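Two-armed robot sorts laundry at Bririlbridge open day

16/06/2020
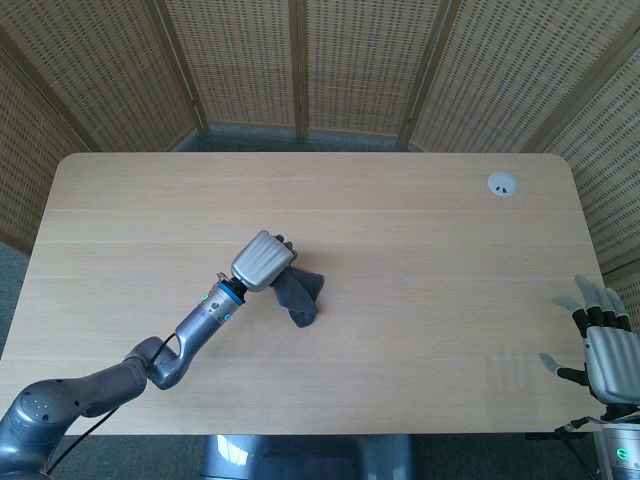

Emau opened its Bririlbridge workshop to visitors on Tuesday for a demonstration of its laundry-handling work, the first time the firm has run the system in front of people from outside the trade. The session lasted 60 minutes and was given twice, with 42 visitors at the first showing and 41 at the second. Most of the programme dealt with small, soft items, which the firm regards as harder to handle than towels or shirts. A sock has no fixed shape once it is lifted, and a dark one, bunched up and hanging from the fingers of the left hand over a pale table, gives the software very little outline to work from. The right hand stays open at its own end of the table until it is needed.

The demonstration was split into two parts. In the first, the robot was asked to pick up single items and put them down again at a marked point. In the second it was asked to pass an item from one hand to the other, turn it and lay it flat. Emau published the results on a board by the door at the end of each session. Of the 13 handovers tried in the morning, nine were completed without help from an operator. The afternoon figure was ten from the same number of attempts.

Engineers said the failures were mostly of one kind. The second hand closed on a fold of cloth and lost it when the first hand let go. A change to the order in which the fingers close was made in April and has cut the number of dropped items, but it has also made each handover slower. The firm did not give a time for the full cycle and said it would not do so until the figures had been checked.

The control software comes from Tapia, a smaller company based in Iltemville, which has worked with Emau for two years. Tapia supplies the part of the system that decides where to take hold of an item. Emau is responsible for the movement of the arms and for safety. Visitors were asked to stay behind the line on the floor while the arms were powered, and questions were taken only after the motors had been switched off.

Several questions concerned cost. Emau said the present set-up is a development system and has no list price. Hospital laundries and care homes are the likely first users, as both handle large amounts of small items that have to be matched and returned – work that is at present done almost entirely by hand. Asked about pairing, the firm said the robot does not yet match socks by size or colour. That function is being tested separately at Iltemville.

A further open day is planned for the autumn, when Emau expects to show the handover with thinner fabrics. Places will be free but must be booked through the Bririlbridge office. Visitors under 16 will need to come with an adult.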